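4.2 The closed carton

Of the households that kept a packing diary for us in July, 87 agreed to say when they considered a box finished. We had expected the answer to be "when it is full." It was a naive expectation, and the Evham diaries disposed of it within the first few pages. Boxes were declared finished when the tape ran out, when dinner was ready, or when the owner could no longer bear to look at the contents.

What the diarists did agree on was tape. A carton with its flaps folded down was still open to negotiation, and people went on feeding it socks and extension cords for days. Once a strip went over the seam, the same people would start a new box for a single spoon (Figure 8).

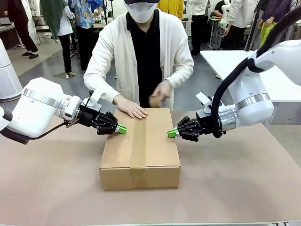

Figure 8. A carton with its center seam taped, the strip carried over onto the front face.

The overlap onto the front face deserves a word. Sabbagh's handbook for movers treats it as a matter of strength, and gives it a paragraph. Our diarists treated it as a matter of character. Several from the Sondura group described a strip that stopped short at the edge as "lazy," including one who had sealed her own boxes with gift ribbon.

Labels fared worse. A plain front was common in both groups, usually with a note in the diary that the writer would remember what was inside. We return to this claim, with some regret, in Section 5.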